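Tistwood Residents' Services
Toiletries drive: sorting notes (1/6)

Sorting of donated toiletries and cosmetics continues this Monday at the Skukasbridge office. A tube and a pump bottle are standing on the table, with small boxes and packets grouped behind.

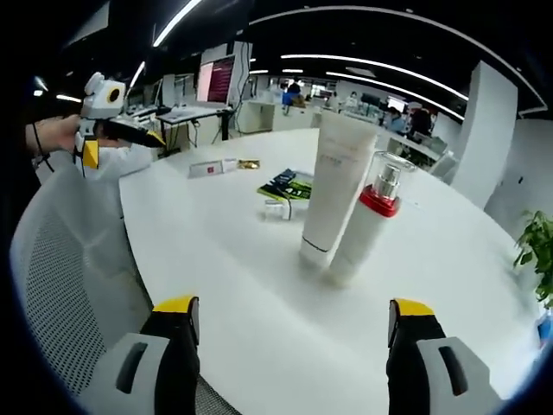

Barrientos asks whether opened pump bottles can be accepted if they are nearly full. They cannot. Any bottle with a broken seal is returned to the donor or discarded.

(2/6) Pump bottles should arrive with the clear cap in place over the pump head. Please tape the cap down before packing.

(3/6) Squeeze tubes travel best standing on their caps. Each carton holds 15 tubes. Please do not lay other items on top of them.

(4/6) Small boxes and single packets go in the shallow tray, label side up. Multipacks stay together and are recorded as one item.

(5/6) The Beleck collection point has sent 27 cartons to date. Eleven are still to be opened. Sun lotion is being held back until the expiration dates have been checked.

(6/6) Donations are received at the front desk until 6 p.m. Razors, nail polish and aerosols are not accepted at either location.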